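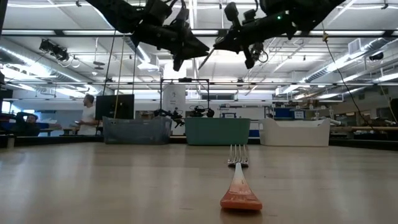 Jitville phone app: progress report to the Kasprzak Fund, period ending in March

Prepared by Encarnación Aguirre, Batness

The short version is that the Android app is out and the iPhone one is nearly out, a phrase you may remember from our January report.

Downloads stand at 893. Of those, 714 people opened the app more than once, and 201 have turned on bus alerts. The alerts were the feature everyone in the Custhorpe focus group said they couldn't live without. They seem to be managing.

The iPhone version has been turned down twice by app review, first over a missing privacy link and then over the privacy link we added, which led to a page about parking. It now leads to the privacy policy. We resubmitted at 4 p.m. on the last day of the month and are waiting.

Battery drain is fixed. The old build checked location every few seconds, including overnight, when very few riders are on a bus. The new one checks when the app is open. Complaints dropped from plenty to one, and he has a very old phone.

Spending: $832 is left in the testing line. We would like to move it to translation, as the Spanish menus are half done and the other half is my own first draft. Please confirm by email.

Still open: offline maps, larger text on the settings screen, and the login screen logo, now in its fifth shade of green. Custhorpe has asked to see a sixth.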